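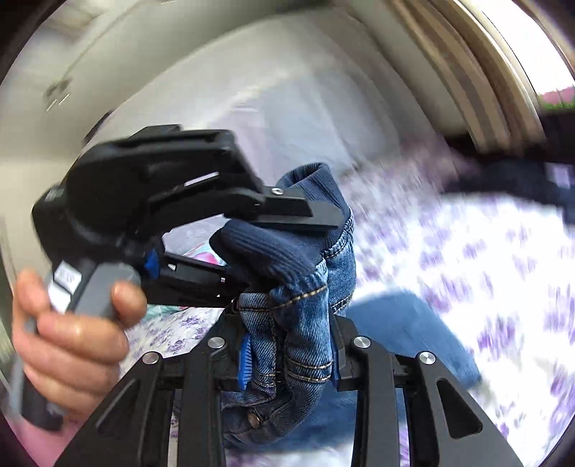 Fingertip inserts on soft goods: bristled pad against bare finger

Category: Manipulation / Hardware Notes

The July round of hand-held gripper trials moved from rigid objects to clothing. Denim was the main test material, handled on a bed with a two-gripper setup, one gripper per hand. The item below covers what was compared, what the logs showed, and which configuration goes forward.

Two fingertip treatments were on the list. The first is the plain black finger with no insert, carried over from the spring build. The second adds a small blue bristled pad to the inner edge of one finger, with a thin blue strip on the inside of the opposing finger. The asymmetry is deliberate. In bench pulls, pads on both fingers held well but released badly, and the fabric tended to ride back out with the finger when the jaws opened. A strip on one side gave a cleaner release at the same closing force.

Jeans are a poor match for a parallel grasp. The twill is stiff, the seams are several layers thick, and a rivet or a topstitched seam under one finger leaves the rest of the contact line unloaded. The Shakya finger geometry helps to a degree. The angled faces let the operator bunch the cloth between the fingers and close on the bundle, which spreads the load over more material than a flat pinch. Bunching costs orientation, however. After a bunched grasp the position of the waistband relative to the tool is poorly known, and a downstream policy has to recover it from the wrist view.

Ribbed knit behaved differently. It stretches before it slips, so a grasp that looks secure at low load can walk several millimeters under a steady pull. With bare fingers the operators compensated by closing harder, which shows up in the width traces as a second squeeze shortly after first contact. With the bristled pad the second squeeze was mostly absent. The bristles appear to enter the ribs and hold at a lower force, although contact was not instrumented and this remains an inference from the traces.

Test procedure

Each run consisted of a pickup, a spread between the two grippers, and a place. Garments were dropped on the bed from standing height between runs so that the starting configuration varied. Operators were told to work at a normal pace and to avoid correcting a bad first grasp unless the garment had left the tool completely. A total of 390 runs were kept after screening. Runs were dropped for lost tracking, for a jaw that failed to zero at startup, or for an operator restart.

Width was logged at the jaw, and pose was recovered offline from the on-tool camera. Closing force was not measured directly. The force figures used internally are derived from trigger travel and the spring rate, and should be read as relative values only.

Results

Bare fingers: Acceptable on single-layer denim. Frequent slip at the waistband, where layer thickness changes across the contact line. Release was clean in nearly all runs.

Bristled pad with strip: Better hold on knit and on bunched denim. Little difference on flat denim. Release was slower, and on loosely woven cloth the bristles occasionally lifted a thread. Lint collects at the base of the bristles and needs to be brushed out, or hold degrades over a session.

Pad wear was checked separately on the Mundier cycling rig. After 3000 open-close cycles on a denim strip the bristles had taken a visible set toward the palm. Hold force on the rig had dropped by then but was still above the bare finger. The current recommendation is to replace pads at some 300 garment runs, a conservative figure given that real grasps load the pad less evenly than the rig does.

Camera and controller

The wide lens was kept. Vignetting at the corners is heavy and the outer part of the view adds little for pose, but the extra coverage keeps the second gripper visible during the spread, and that simplifies relative pose estimation. Motion blur is the larger problem. Patterned bedding provides good features when the tool is slow and almost none when it is moving quickly. Exposure has been capped in the latest Cosia controller profile. Indoor runs are darker as a result, and the gain setting has been raised to match.

Two controller profiles were replayed against the logged width traces. The Katitent profile follows the human trace closely, including small reopenings that operators make while feeling for an edge. The Cosia profile filters these out. On rigid parts the filtered version is preferable. On cloth the reopenings seem to matter, and filtering them led to more single-layer misses in replay. The filter cutoff will be exposed as a per-task setting in the next release.

Configuration going forward

- Bristled pad on one finger, strip on the other, for all textile work.
- Bare fingers retained for rigid and coated objects.
- Katitent profile for cloth until the adjustable filter is available.
- Finger screws to be checked at the start of each session. Two units came back with a loose finger segment, which shifts the zero width and invalidates the trace.

Remaining work is on thin synthetics and on lined garments, where the two layers slide against each other and the outer hold says little about the inner one. Drawings for revision 2 of the pad carrier are in the shared hardware folder. The bolt pattern is unchanged.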